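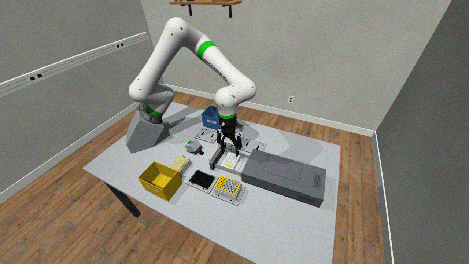 Grey walls with a brown plank floor.

Is there a grey that doesn't look like a wet Thursday?

Asked in Decorating, 482 views

We've painted the spare room in Dunbar twice now. The first grey went lilac by teatime. The second, a Zenuvance one called Quiet Harbour, looks fine until you turn the light off and on again, when it becomes a hospital corridor. The floor is brown boards and it's staying. The room faces north and my other half has started saying "magnolia" in a meaningful way. What should I be looking for on the tin?

2 answers

Best answer
Ignore the name on the tin, they're written by someone who has never been to a harbour. North light is bluish, so a cool grey will go cold on you and some go purple out of spite. You want one with a bit of yellow or brown in it, which should sit better with the boards too.
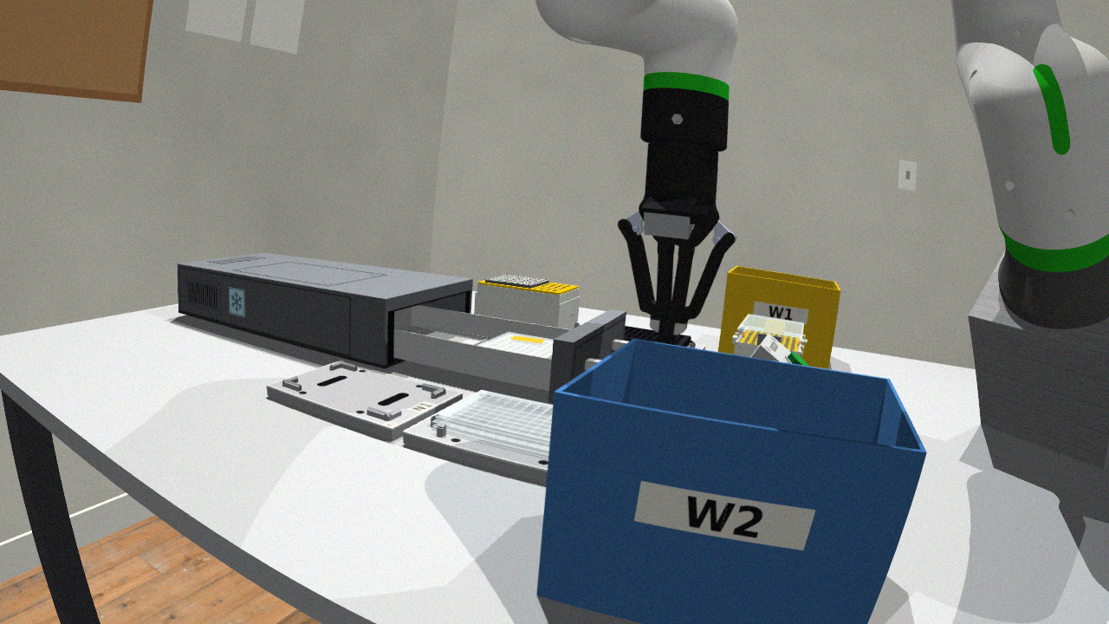 Paint two coats on a big bit of lining paper and move it about for a few days, morning and evening. Look at your bulbs as well. If they say daylight, swap them for warm white before you buy another drop. It's cheaper than a third go and your arms will thank you. 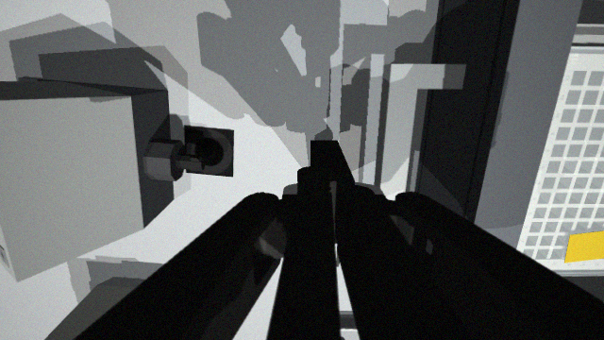
Paler grey on the front of the block, darker on the side.

Answer 2
Ours was grey for six years. Now it's green. Much better. Can't remember which green, sorry.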